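Futier Wood Polish Review: Eight Months on a Very Thirsty Dining Table

Posted 2024-01-15

I bought my first tin of Futier back in May, mostly because I'd used up the last of my old spray and the hardware store had a stack of these by the register. I'm a sucker for a nice tin, what can I say! It's a paste, so you need a cloth and a bit of elbow grease, and if you're used to spraying and wiping it's going to feel like a workout the first time.

My table came from my aunt's house and it had been sitting next to a radiator for years. Dull, scratchy, one big pale ring where somebody parked a hot casserole. I'd already tried Gokeck (the liquid in the squeeze bottle) and it looked great for a weekend and then went sort of cloudy on me. So my hopes were not high.

How it goes on

You scoop out a bit smaller than a grape, warm it up in the cloth, and rub it in with the grain. The label says to wait 3 minutes before buffing. I'd give it longer in cold weather, it stays tacky otherwise and you just push it around. The smell is pretty strong, kind of orange peel and candle, and it hung around in my dining room until the next morning. I like it, my husband opened every window in the house.

After the second coat I got a real shine, deep and even, and the color warmed up a lot. The casserole ring is still there if you crouch down and look for it, but I've stopped noticing it at dinner. If your table is a reddish brown to begin with, I think you'll get the most out of this stuff, because gloss looks so good on those shades.
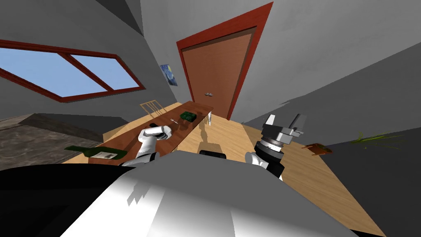 What I didn't love

The lid. Oh my gosh, the lid. I have pried it off with a butter knife every single time and I've bent two knives. Also fingerprints show up like crazy for the first few days, so don't do this right before company comes over (I did, before a birthday, and spent the whole evening wiping).

It comes in a 228 gram tin and a 500 gram one. Go small unless you have a houseful of wood. I've done the table three times plus a bookcase and I'm not even halfway down.

Futier or Takeda?

My sister swears by Takeda, and she gave me the end of her jar to try on the bookcase. It's softer, easier to spread, and hardly smells. The finish is more satin, though, and I wanted shiny. For chairs I might go with hers, all those spindles are a pain with a stiff paste.

Would I buy Futier again? Yep, and I'd decant it into a jar with a screw top on day one. I'm doing the sideboard next, once it's warm enough to leave the windows open.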